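Bench notebook, Jindeston annex, station 4
2/4/18

Continuing the soft-container task for the Ralloline set. Goal for this block is two-handed demonstrations with the hand-held grippers: open the clear bag, put the cat toy in, let go, back off to the start pose. Target is 162 episodes at this table before the layout changes. Episode cap stays at 30 s. Anything longer gets split at review, not at the station.

Start pose first. Both grippers open, tips just over the wood, nothing between the jaws. Logging begins only after both streams show this. Pads are getting ragged: top edges have started to lift on both fingers and the bottom edges are uneven. Left them on for now. If pads get changed mid-block, write the episode number in the margin so the two halves can be separated later. 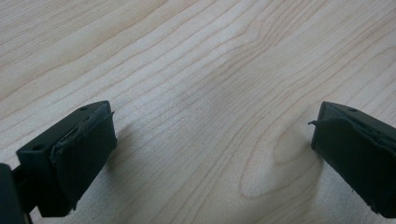
Start pose over bare table, fingers open. Note lifted pad edges.

Clock check between the wrist streams and the overhead-side view: offset came out at 2 frames, same as the previous block, and constant over the test clip. Corrected in the import script. Do not correct it again by hand in the viewer - that was done once in the Grimaston set and the whole directory had to be re-imported.

Exposure is locked on the wrist views. The table is pale and auto exposure was pulling the fingers down to a flat black, which cost the width estimator its edges. With the lock, the wood runs a bit bright at the far side but the finger outlines hold. Shutter value 2000 in the config, gain left alone.
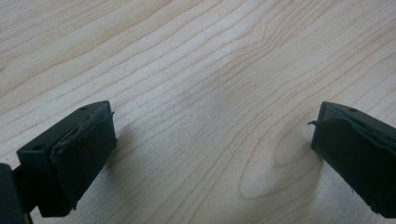 Width estimator: zero it with jaws closed, then open fully and read back. Repeat if the readback drifts more than the tolerance in the Drummond sheet. A loose pad flap can shift the apparent tip on the inner side, so mask the pad region and fit on the hard body and the small round holes. Tried the fit without the mask for comparison and the residual was noticeably worse on the closing stroke.

Task notes:
Bag goes upright, left of center. Toy to the right. Vary both within arm's reach between episodes, but keep the bag mouth up.
Grip the bag by the piping. The clear wall slides and the policy has trouble localizing it anyway.
Approach the toy by the base, never by the spring. Spring contacts make the feather end swing, and the swing eats a good part of the episode.
Keep both cables outside the forearms. A cable dragged across the table puts a moving dark line in every view.
Failed grasps stay in. Tag them, do not delete.
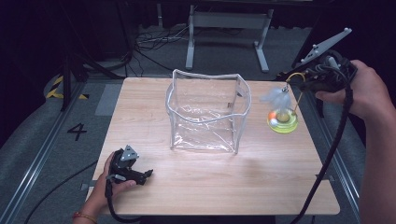 Comment added at review, unsigned: keeping the failed grasps is fine, but tag the recovery as its own segment. In the Grimaston set the retry and the miss were under one label and the model learned to miss first. Also asks whether the bag position should be drawn from a list in place of operator choice, given that people settle into about the same spot after a while.

Agreed on the segment tag, added to the form. On positions - will generate a list before the next block and tape it next to the station screen. Existing episodes keep their labels as they are.

Open: pad replacement, list of positions, mask file to be checked in under the Ralloline branch.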